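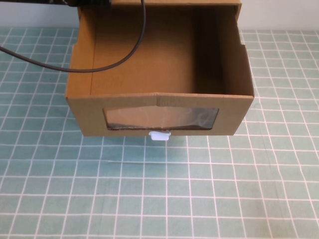
PART TWO: GETTING THINGS FROM HERE TO THERE

Chapter 6
The Box Around the Thing

I spent my first summer out of school in the packing room of a tea company in Darnberg, and I thought packaging was the boring part of the business. Tea was the fun part! Then we shipped 1,000 tins to a shop in Zosbridge, and 626 of them arrived with dents. The tea inside was fine. The shop sent the dented ones back anyway, and I got to unpack every single one (my thumbs still remember it).

So this chapter is about boxes, and I hope you'll like them as much as I do by the end of it. We'll start with corrugated cardboard, the wavy layer glued between flat sheets, and why it's so much stiffer in one direction than the other. Grab an old carton and try bending a piece both ways before you read on.

After that we get to the selling side. A plain tan box with a clear plastic window in the front lets a shopper peek in without opening anything, but every window you cut takes away some of the panel that was holding the box up. How big can you go? The Drerkell case study in Section 6.3 deals with exactly that, and so do the first few problems.

You'll also meet the Younis crush worksheet, which we'll use for the rest of Part Two. Keep a ruler, some tape and a kitchen scale handy. The first exercise asks you to fold a tray from one flat sheet that can carry 200 pennies across the room.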